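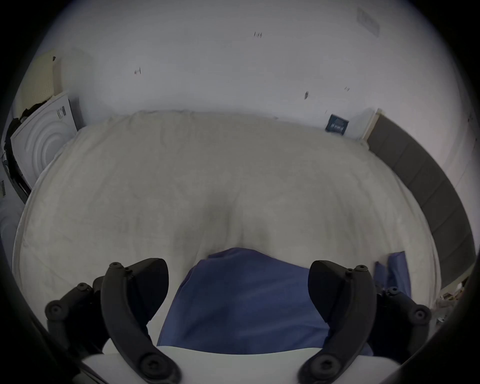

Figure 3. Fingers on either side of the cloth, ready to close.

Section 3: Picking Up Cloth with the Omik Hand Gripper

Cloth is where most new owners lose their patience. A block stays where you left it. A dish towel has other plans. Work through the steps below on a bed or other soft surface before you try a table.

Before you start, check that the Fikska app shows firmware 83 or later. Older versions will still record, but they file every cloth session under "Misc," and you will never find it again.

1. Lay one cloth on a plain sheet. A dark cloth on a pale sheet gives the camera the least to argue about.
2. Push the middle of the cloth together so it stands up a little. The fingers need a fold to grab.
3. Hold the gripper with the white housing toward you and open the fingers all the way.
4. Lower it until one finger is on each side of the fold. Light pressure on the bedding is fine.
5. Squeeze the trigger slowly. Stop when the app reads 70 on the grip scale.
6. Lift straight up, wait for the beep, and put the cloth down somewhere else.

Note: If you pick up the sheet as well, you pressed too hard. Open the fingers, smooth things out and go back to step 2.

Note: The Sobczak finger set closes wider at the tips. Run calibration again after fitting it, even if the app says you don't have to. The app is an optimist.

CAUTION: Keep hair, drawstrings and your other hand away from the finger linkages. Do not oil the pivots.

If the trigger sticks, see error 159 in the Sekness service booklet.

Revised 12/23/19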